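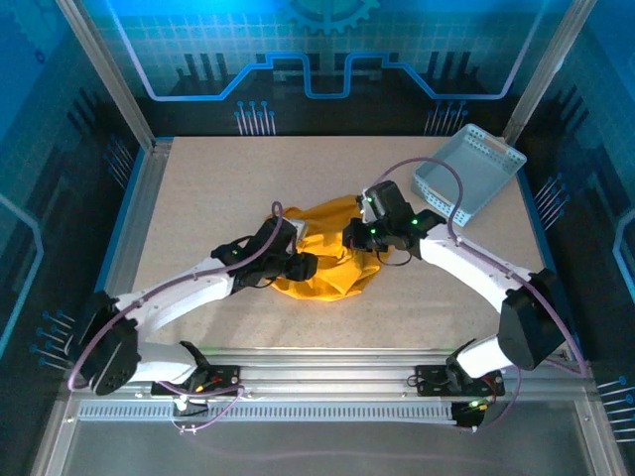
Dimas Krishnan wrote back before lunch that the Trellis folding package is priced per seat, and that we should stop comparing it to Bivau until we know which of the two charges for retraining. His view is that the arms are the cheap part over three years. He asked for the license table by Thursday.

I don't have a license table. The Trellis quote has one line for software and one for support, and the support line refers to an annex that was not attached. Wrote to Ginting, who handle their sales here, and asked for it. No answer by 5.

Read the rest of the trial terms. The supplied policy covers flat rectangular cloth, one item at a time, started from a crumpled state. Anything with sleeves is a separate order. Cycle time is quoted as 74 seconds per item, median, over 100 items. They do not say what counts as a finished fold, or whether items that were given up on are included in the median. If they are left out, the figure is of little use to us. Added both points to the question list, which now stands at 7.
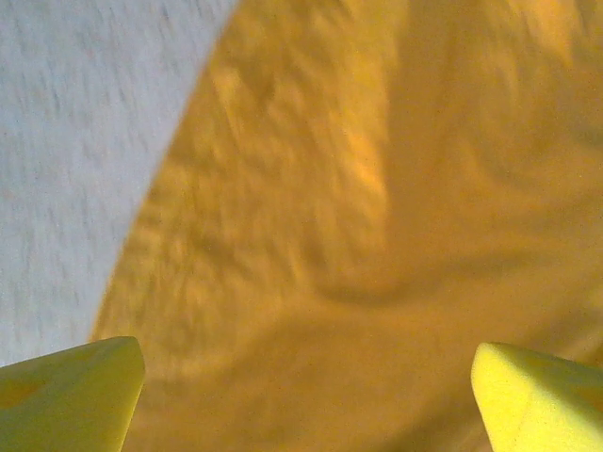
The finger pads are a consumable. The manual gives 300 hours between changes and the parts sheet lists them only in pairs, so a chipped one costs the same as two. Delivery time is blank. I would want four pairs on the shelf before signing anything.

Trellance is the logging tool that comes with the package. It writes one file per episode and names it by start time, with no field for the item type. Export works from the command line but the browser version stalls on long sessions. Aiman Rondonuwu says a later release adds tags. I have put down what the current release does and left the later one out of the scoring.

Score so far, out of ten: documentation 6, software 5, spare parts 4. Price left open until the annex comes. Bivau has the same sheet with more blanks in it.

Tomorrow: chase Ginting again, draft the license table with gaps marked, ask Dimas if three years is the right period or if he just likes it.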